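4. Wiping down the counter and basin

Now for the part of the Nerdale guide we like best! A white counter shows every splash, so the reward for a bit of wiping is right there in front of you. Read this section through once before you start. If you haven't mixed the cleaner yet, go back to section 3.

Before you begin

You will need a soft sponge, a dry cloth, a small bowl and the Parden cleaner. Keep a separate sponge for dishes.

CAUTION: Never mix Parden with bleach or with any other cleaner. Open a window and keep the bottle away from children.

Steps

1. Shift mugs, cups and bottles to one side. You don't have to clear the whole room – one half of the counter at a time works beautifully.

2. Pour 200 mL of warm water into the bowl and add one capful of Parden. Stir gently.

3. Dip the sponge and squeeze it until it stops dripping.

4. Start at the back edge, beside the wall, and pull the sponge towards you in long, overlapping strokes. Rinse it whenever it starts to look grey.

5. Go around the base of the tap. Fold the sponge over and work the corner of it into the join, where the chalky ring likes to build up.

6. Wipe the basin last, from the rim down. Small circles are best for tea stains, and you'll be amazed how quickly most of them lift.

7. Rinse the basin with clean water, then go over the counter with a rinsed sponge.

8. Buff everything with the dry cloth. Do the chrome at the very end and enjoy the shine!

NOTE: For a stubborn mark, lay the damp sponge over it and leave it for a few minutes before wiping again. Don't reach for a scourer or a knife, as scratches in the surface can't be wiped out.

NOTE: Brick beside a counter soaks up colour. Use plain water on it and a soft brush in the gaps.

Candela Bermúdez wrote to us in February to suggest an old toothbrush for step 5, and we've used one ever since – thank you, Candela!

Putting things back

Wipe the bottom of each mug and bottle before it goes back on the counter.
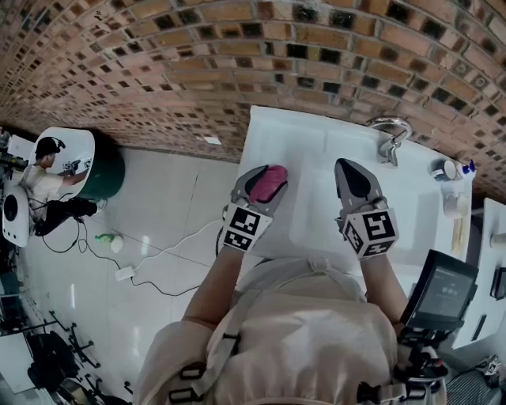
Rinse the sponge under the tap, squeeze it out and stand it on its edge to dry. Section 5 covers the drain and the plug.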